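Clallano

Clallano is a chain of bakery cafes and a wholesale bread supplier based in Wultamwood. It was founded by Bianka Fülöp and Oanh Doãn, who began by selling rye loaves and filled buns from a rented kitchen on Korkura Street. The company runs four retail shops and one central bakery, and employs 34 people.

History

Fülöp had trained as a pastry cook and Doãn had managed the front counter of a hotel restaurant. Their first shop opened in 2000 in a former shoe repair store with a floor area of 378 square feet. It had no seating. Bread was baked overnight in a single deck oven and sold from a side window until noon.

A second shop, with tables and an espresso bar, opened after the lease on an adjoining unit in the Mai Arcade came free. The owners kept the original site as a bakery for several years, then closed it when the oven could no longer meet wholesale orders.

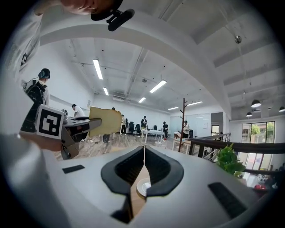 A hand-held gripper, seen from above its finger pads.

Central bakery

The central bakery occupies a single-story building of 1552 square feet near the Wultamwood rail yard. It supplies all four shops as well as restaurants, grocers and two school kitchens. Dough is mixed in the afternoon, held cold, and baked in two runs, the first starting shortly after midnight. Deliveries leave in three vans — one for the shops and two for wholesale accounts.

Trinh Lưu has been head baker since the move. Under Lưu the range of breads was cut by half and the rye starter was placed on a fixed feeding schedule. Laminated pastry is made in a separate cold room and shipped frozen to the shops, where it is proofed and baked on site.

Ownership and management

Doãn sold her share in March 2021 to Huguette Wong, until then the company's bookkeeper. Fülöp kept a majority holding and continues to approve new shop sites. Bình Đào manages the retail side, including hiring and menu pricing. 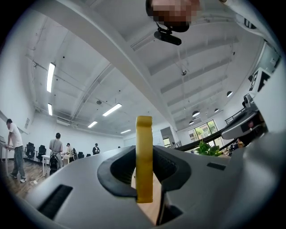
The shops do not operate as franchises. Requests to license the name have been refused on the ground that the bread does not keep well on routes longer than an hour. A plan for a fifth shop was dropped one June when the landlord declined to allow a rooftop exhaust duct.

Products

The best-selling item is a caraway rye sold whole or by the half. Other regular lines include a seeded pan loaf, poppy seed rolls, and a steamed bun with pork and egg that dates from the first shop. Coffee is bought from outside roasters under yearly contracts. The shops serve soup on weekdays and close in mid-afternoon, except for the Mai Arcade location, which keeps the arcade's hours.

See also

Korkura Street
Mai Arcade
Wholesale baking in Wultamwood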